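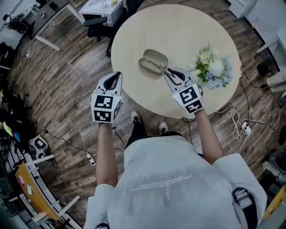 Eyeglass temples

Temples are the long side pieces of a pair of glasses, the parts that run from the hinge back over your ears. A lot of people call them arms, and I grew up saying legs, but opticians mostly say temples and so will I. I've been keeping this little encyclopedia of glasses parts since February and the temples are the entry I get the most mail about, probably because they're what breaks.

Where the name comes from

Early spectacles had no side pieces at all. They pinched the nose or you held them up by hand. When stiff sides came along in the 1700s, they were short and pressed against the sides of the head, at the temples, often with a ring or a flat pad at the end. Later ones grew longer and went over the ear, and the old name stuck.

Main types

Skull temples are the ones you probably own. They go straight back and then bend down behind the ear. The bent bit is called the earpiece or temple tip, and on metal frames it usually has a plastic sleeve.

Library temples are almost straight, with hardly any bend. They slide on and off easily, which readers like (me too, I take mine off every time I cook!).

Cable temples curl most of the way around the back of the ear. You see them on kids' frames and on old round wire ones. They stay put wonderfully but you need both hands to get them on, and if the curl is too tight you'll be sore by lunch.

Riding bow temples are a close cousin, curled the same way but usually made of plastic.

Length

Temple length is given in millimeters and is measured from the hinge to the very tip, following the bend. It's often printed on the inside, as the last of three numbers. Most adult frames fall between 135 and 150. My own Stisel readers are 145 and a touch long for me – I had the bend moved forward and now they're fine.

Hinges and screws

A plain barrel hinge has interlocking loops with a screw down the middle. Spring hinges let the temple open a little past straight, so they forgive people who pull their glasses off one-handed. They're fussier to repair, though. Mehwish Khokhar, who fixed frames at a shop in Pirkent for 35 years, wrote to me that she'd take a plain hinge over a spring one any day, and that she kept 6 sizes of screw in an old mint tin.

Bending them yourself

Plastic temples need gentle warming first. Metal ones can be bent cold, a tiny bit at a time, holding the hinge steady with your other hand.

See also: Bridge, Nose pads, End pieces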